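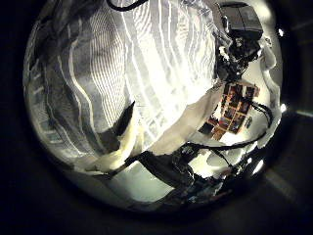 Visita à lavandaria da Plurnovik, em Clusden

Fui no dia 9 de novembro, com a minha irmã e um saco de bolos que acabámos por comer ainda no autocarro. Há meses que tinha prometido contar como é por dentro uma lavandaria industrial onde os braços robóticos já pegam na roupa ao lado das pessoas, e a Plurnovik lá abriu as portas a quem se inscreveu em maio (sim, em maio, a lista era comprida!).

Recebeu-nos Shih-chieh Yip, encarregado da secção de dobragem, homem de fala mansa e uma paciência infinita para perguntas repetidas. Entrou para a casa quando tudo se fazia à mão e contou-nos que, nos dias fortes, passavam pela secção até 400 quilos de roupa de hotel. As costas, disse ele, ainda se lembram.

O que mais me prendeu foi o trabalho com os tecidos às riscas. Eu imaginava que um pano fosse coisa fácil para uma máquina, e afinal é do mais teimoso que há: enruga, faz pregas, esconde as pontas debaixo de si próprio. Uma caixa de cartão fica quieta à espera, um pano nunca tem duas vezes a mesma forma. 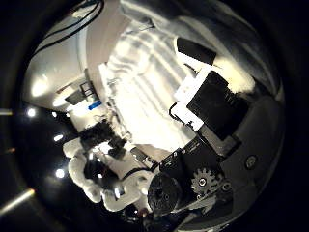
Quem mais mudou de vida com isto foram as dobradeiras. Das 20 que lá trabalhavam não saiu nenhuma, garantiu-nos o encarregado, mas o dia delas é outro. Fazem turnos curtos de 60 minutos junto às máquinas e depois trocam para a costura ou para a inspeção, onde se procuram nódoas e bainhas descosidas. Uma delas disse-me que gosta de já não chegar a casa com os pulsos a arder - e que, por outro lado, sente falta da mesa grande, onde dobravam todas juntas e se punha a conversa em dia. Fiquei a pensar nisso.

Também ouvi queixas. A formação, dada pela Solberg, foi apressada, e durante as primeiras semanas era preciso chamar o técnico por tudo e por nada. Agora são elas próprias que param o braço, soltam o pano e voltam a arrancar, e notei um certo orgulho na maneira como o explicam.

No fim houve café na cantina e uma conversa demorada sobre o programa Tiner, que é onde registam as paragens. Perdemos o autocarro das cinco, claro, e viemos no seguinte, já de noite e cheias de fome.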